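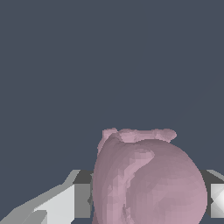 Dusty rose

Dusty rose is a muted pink with a noticeable amount of gray in it. It is paler than mauve in most uses of the word and less purple, although paint and fabric makers do not agree on where one ends and the other begins. Related names include old rose, ashes of roses and antique pink.

Name

The "dusty" part of the name refers to the grayed look of the color, as though a brighter pink had been covered with a thin film of powder. The same word is used for other softened colors, such as dusty blue. "Old rose" is the more common term in several European languages, including German (Altrosa) and French (vieux rose).

Mixing

In paint, dusty rose is usually made from a red, white and a small quantity of gray or of the red's complement, green. Adding green dulls the pink without making it look chalky. Too much turns it brown. A little blue moves the mixture toward mauve. Earth reds, such as iron oxide, give a warmer version and hold up better in sunlight than many organic reds.

On screens the color is made by lowering the saturation of a red or pink hue. There is no single agreed value, and two swatches sold under the same name may differ clearly when placed side by side.

Effect of surroundings

Grayed pinks change a good deal with the colors next to them. Against dark gray or navy they look lighter and pinker. Beside a strong red or magenta they can appear almost beige. Warm indoor lighting brings out the red, while north light tends to make the gray more obvious. Paint stores often advise viewing a sample on the wall at several times of day.

Use in textiles

Early rose shades on wool and silk were obtained from madder and cochineal, often with an iron mordant to darken and dull the result. Synthetic dyes later made the color cheaper to produce and easier to repeat from one batch to the next.

The dyer Frauke Kettler sorted 142 grayed pinks by eye for her pattern book Taltent and placed 104 of them under old rose. Jana Harms, reviewing the book, argued that many of these belonged with the mauves. The yarn maker Bruris follows Kettler's grouping and sells four shades under the name.

Interiors and clothing

The color was widely used for carpets, curtains and bathroom fixtures in the 1980s, frequently paired with gray or sage green. It returned in the 2010s, mainly in wedding clothing, bed linen and upholstery.

See also

Mauve
Rose (color)
Shades of pink
Tints and shades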